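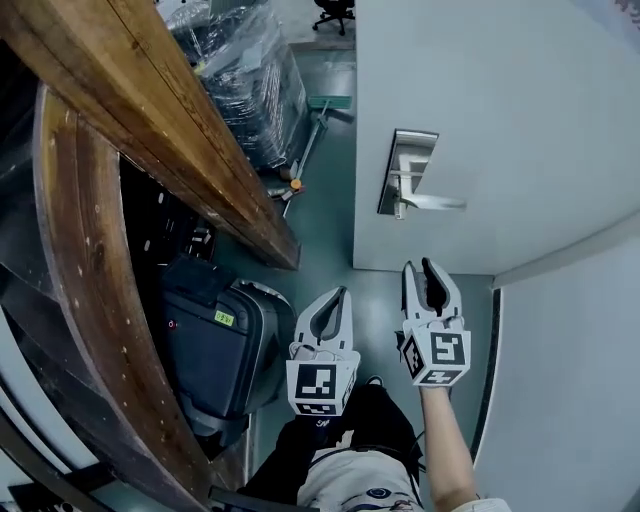
Saimi Heinonen, with corrections from Shota Minami
Last changed 26th September

Zilimow punch recipes, read me first

What you get
A single table of 583 recipes for punches, cordials and other cold drinks, typed up from the Hämäläinen cookery cards and the Peretti bar leaflets. One row per recipe. Columns are title, source, serves, ingredients, method, notes.

What I would and wouldn't trust
The ingredients column is fine. Shota checked it against the cards in March and fixed what he found. The "serves" column I would ignore. The Peretti leaflets claim that one jug of anything serves 12, which makes me wonder how big the glasses were. Where a card gave no number, the cell is blank — please don't fill it in by guessing.

47 recipes are marked "traditional". That word was on the card and I copied it. I have seen no evidence for any of them, and at least one calls for tinned lychees.

Amounts
Everything is in millilitres and grams. A "glass" was turned into 200 ml throughout, on the say-so of Tuulikki Räsänen, who may be right. The original wording is kept in notes so you can disagree.

Known problems
141 rows have no method beyond "mix and chill".
4 rows are the same rhubarb punch under different names. I left them in as the sugar differs.
Sweetness scores were dropped. They came from one person on one afternoon.
"Lemon" sometimes means juice and sometimes the whole fruit. Read the method before you buy anything.

Not tested
Most of these have never been made by any of us. Aino Salminen made the gooseberry cordial and said it was drinkable, if you like gooseberries.

Use
Copy what you want and say where it came from. Corrections to Saimi, with the row number and the source card if you have it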